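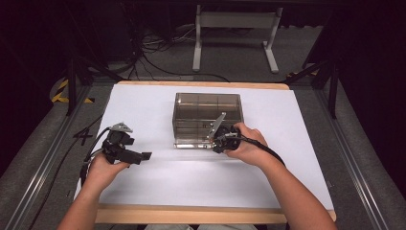
Cleaning a tinted see-through desk organiser without wrecking it?

Posted by greybiscuit, June 22, 2019

Hello all, hoping someone can help me before I do something daft. I've got one of those smoky brown see-through plastic boxes, no lid, divided up inside into compartments. Mine was my gran's and it sat on her sewing table for as long as I can remember, full of bobbins and bits of chalk. I've now got it on my own table for pens, stamps, paper clips and the little screwdrivers that go missing otherwise.

The trouble is it's got a sort of haze on the inside, mostly down in the corners where the dividers meet the walls, and there's a sticky patch on the bottom where I think a label used to be. There are also some fine scratches on the front. I tried a dry duster and I'm fairly sure I made the scratches worse, so I stopped.

What can I use on it? I've got washing-up liquid, white vinegar, a bottle of glass cleaner and some nail varnish remover in the house. I don't know what sort of plastic it is. It's quite stiff and it makes a clear tapping noise if you flick it, if that's any use to anyone!

Also (second thing, sorry) is there a way to stop it sliding about? I line the table with a big sheet of paper when I'm sorting things out, and the box skates across it every time I reach in for something. I've ended up holding it with one hand and rummaging with the other.

Posted by tealeaf_818

Put the nail varnish remover back in the bathroom right now, please! If it's the stiff, tappy sort of plastic there's a very good chance it'll go cloudy the second that stuff touches it, and you can't get it back. I did it to a lovely amber soap dish and I'm still cross. I'd leave the glass cleaner alone as well, some of them have things in that cause tiny cracks later on.

What I do with mine (I've got 2, one brown and one a sort of dirty green) is this:

Tip everything out and give it a good shake upside down. Blow into the corners, or use a soft make-up brush if you've got an old one. You want the grit gone before you rub anything, the dry duster was probably dragging grit round and that'll be where your extra scratches came from.

Then a washing-up bowl of lukewarm water with a small squirt of washing-up liquid. Let it sit for a quarter of an hour. Don't use hot water, mine has glued dividers and I've had one come loose.

For the corners, wrap a bit of wet cotton cloth round the end of a lolly stick and work it down into the join. Cotton buds are all right but they go to fluff very quickly. Change the cloth when it looks grubby.

Rinse, then pat dry with something soft. I stand mine on its side on a tea towel overnight so the water can run out of the compartments.

The label patch is easy, just a dab of cooking oil. Leave it for half an hour, roll the gunk off with your thumb, then wash the oil away. It might take a couple of goes if the label was on there for years.

If the haze is still there after all that, it may be in the plastic itself and I'd learn to love it.

Posted by Mudlark

Rivas plastic polish. Squirt, rub, done. Used it on my motorbike visor.

Posted by pocketdrawers

Agree with nearly everything tealeaf said, especially about the nail varnish remover. I'd add that you should go easy on Mudlark's polish idea. I've not used the Rivas one but I did try Cloma cream on a tinted tray and it shone up beautifully on the flat outside walls, then dried into white crumbs in every inside corner and I was picking it out with a cocktail stick for days. So outside only, I'd say, and try it on the bottom first.

For scratches, if you really want to have a go, wet-and-dry paper in 2000 grit, kept wet the whole time, very light, then polish afterwards. Please don't let anyone talk you into 400, that's for taking paint off. With something of your gran's I'd probably leave the scratches be. You stop noticing them once it's full of pens.

On the sliding, small clear stick-on feet, one in each corner underneath. Mine are Monow and they've stayed put since October. The base has to be properly clean and free of oil or they'll drop off, so do the label patch first. If you don't fancy sticking anything on it, cut a piece of that rubbery drawer liner a bit smaller than the base and sit the box on that. It does need to go directly under the box, and then tape the corners of your paper down too, otherwise the box grips the paper and the whole lot goes for a wander together.

And put the heavy things in the back compartments! My screwdrivers used to be at the front and it tipped towards me whenever I picked it up.

Posted by greybiscuit

Thank you, all of you. Nail varnish remover has gone back upstairs. It's soaking in the bowl as I type and I've got oil ready for the label. Will have a look for the feet when I'm next in town.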